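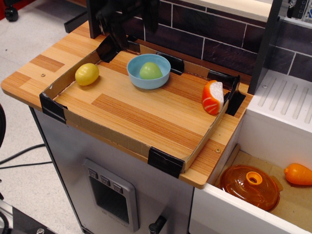
*Spielküche mit Papptablett, der Greifer über der linken hinteren Ecke*

Stand 1/17/23, getestet mit Drestevis

So, weiter geht's mit dem Auswerten! Ich gehe davon aus, dass eure Policy schon trainiert ist (bei mir mit 565 Demos) und ihr jetzt wissen wollt, ob sie was taugt.

1. Legt die Startzustände fest, bevor ihr irgendwas laufen lasst. Ich nehme 18 Stück, jeweils mit Zitrone, Schüssel und Sushi, und die grüne Frucht mal in der Schüssel, mal davor.
2. Pro Startzustand 5 Versuche, Reihenfolge mischen!
3. Den Befehl als Text mitgeben, z. B. „leg die Birne in die Schüssel“. Kurz halten, bei langen Sätzen wurde meine Policy ziemlich wirr.
4. Nach 101 Schritten abbrechen und das Endbild speichern.
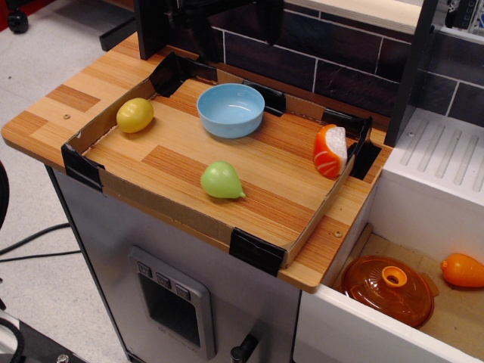

**Zählt ein Versuch, wenn das Objekt nur am Schüsselrand hängt?**
Ich werte das als Fehlschlag, notiere es aber in einer Extraspalte.

Die Tabelle landet bei mir im Ordner `prestby/eval`. Im März will ich noch zwei Checkpoints vergleichen, mit denselben Startzuständen natürlich.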